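5/31/23
By D. Kaczorowski

Notes for Unit 8: Collecting Demonstrations

Last unit we covered what a policy does with examples once it has them. This one covers where they come from, and the answer is you, standing up, for most of an afternoon. Read these notes before your lab slot. The lab is no place to read them, though every year somebody tries it with one hand on the controls.

What counts as a demonstration

For our purposes a demonstration is one complete attempt at one task, recorded from a known starting condition to a known ending condition, with the camera stream and the commands stored against the same clock. If any of those is missing, you have a home movie. Home movies are fine, but we don't train on them.

The known start matters more than most people expect. In the first Birex set, the operators began recording whenever they felt ready, and a good share of the episodes open with long stretches of the arm doing nothing at all. The model trained on that set learned to do nothing at all, and did it beautifully. We now trim idle time at the front of every episode, but trimming is a repair job and I would like you to need less of it. Start the recording, then move. When the task is over, stop moving, then stop the recording.

The view from the wrist

Most of what your model sees will come from the wrist camera, so get used to thinking from down there. The wrist view has one great advantage: the fingertips are always in it, in the same place, and whatever you're reaching for gets bigger as you approach. It also has a great drawback. It knows very little about the rest of the table. Early in a reach, the target may be a strip of color at the top of the picture and nothing more. Something off to the side may be a blurry corner of something.

You, meanwhile, are standing up with two eyes and a neck. You know perfectly well where everything is. This is the oldest trap in the business: the operator acts on information the camera never had, and then we ask the model to imitate the decision without the reason. If you swing wide around an object that the cameras can't see, the model will learn that arms sometimes swing wide, for the mood of it.

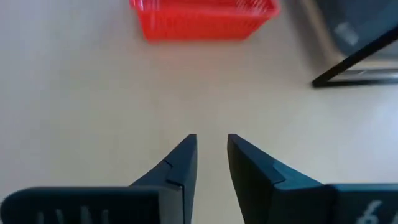
The cure is dull. Before each session, run one episode while looking only at the monitor. If you can't do the task that way, either the camera is in the wrong place or you're cheating without knowing it. Fix the first if you can. For the second, slow down at the start of the reach and let the target come well into view before you commit to a grasp.

Light

Pale tabletops are pleasant to work on and awful to expose for. One side of the image goes gray while the other washes out, and a strong color will throw a tint onto the surface next to it. None of this hurts the model if it varies. If it never varies, the model may decide that the tint is the object, and go looking for it the day you close the blinds.

So change the light between blocks of episodes. Don't change it during an episode. I mention this on behalf of the group in Fovimden who propped the door open halfway through a grasp and gave us a sunrise.

How many, and how different

The question I get most is how many demonstrations are enough. The answer is that you're asking about the wrong number, but I know you'll write one down anyway, so for the lab it is 20 accepted episodes per person. Pooled across the class, that gets us a set worth training on.

Compare two sets from past terms. The Clinetti set had 712 episodes, nearly all with the objects put back in the same spots, because the operators had helpfully marked those spots with tape. The second set had 359, with the layout changed before every attempt. The smaller set gave the better model on new layouts, and it wasn't close. The larger one was superb at reaching for the tape marks.

Things to vary between episodes: where the target sits, how it is turned, what else is on the table, where the arm begins, and how far open the gripper is when it begins. Things to leave alone: the camera mount, the table height, the clock. If you bump the camera mount, say so in the log. We'll find out regardless, and it takes us much longer.

Mistakes

Keep the ones you recover from. If the fingers land to one side and you back off and try again, that is useful material, since the model will miss too and needs to have seen somebody get out of it. Throw away episodes where you dropped something on the floor, where the recording stalled, or where you stopped to answer your phone.

What you may not do is throw away every episode that looks clumsy. A set made only of perfect reaches teaches a model that nothing ever goes wrong, and then it goes a little wrong and the model has no opinion on the matter.

The log

One line per episode: episode number, task, start layout, outcome, remarks. "Good" is not a remark. "Slipped once, regrasped from the left" is a remark. Write it before you reset the table. Memory for these things lasts until the next episode and no longer, and I've read whole logs plainly written on the bus.

Before your slot

Read section 3 of the operator guide, the part about the stop button. Then find the real stop button and put your hand on it. Bring closed shoes and something to tie back long hair.

Upload your accepted episodes and your log together, in the same folder. Logs that turn up without episodes will be graded as fiction. The July repeat session is for people who were sick or whose recordings were lost through no fault of their own, and I do check the timestamps.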